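January 25, 2023 – Ballby open day, bench notes

Kunari cell ran from first thing, Gaétan Carrier on the console, me on the floor with visitors. Task is the snack one: two arms, packets laid out on the table, gift bag at the back. Firmware on both arms is the Sutherland build. Logged 134 attempts for the day, 13 stopped by hand.
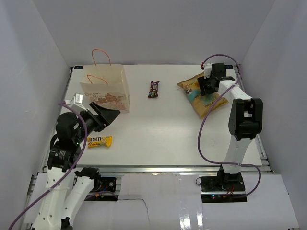
Glare is still the main worry for the packet work. Foil and printed film throw the depth estimate about when the overhead lights are on full, and the crinkled chip bag at the back right is a harder target than either of the M&M's packets, which lie flat. Set the lights to the lower level after lunch and left them there. Cable slack on the wrists needs looking at before April.

Questions from visitors were mostly on speed and cost. One from Nokivlow asked for the grip force limits – promised to send the table.

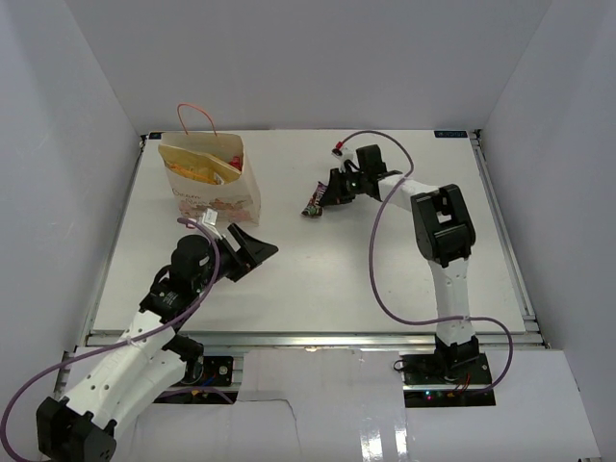
Also promised them the calibration procedure, which needs rewriting first. Step 9 still refers to the old mounts. Gaétan has the marked-up copy.

To do: back up logs, check elbow bolts, order spare finger pads.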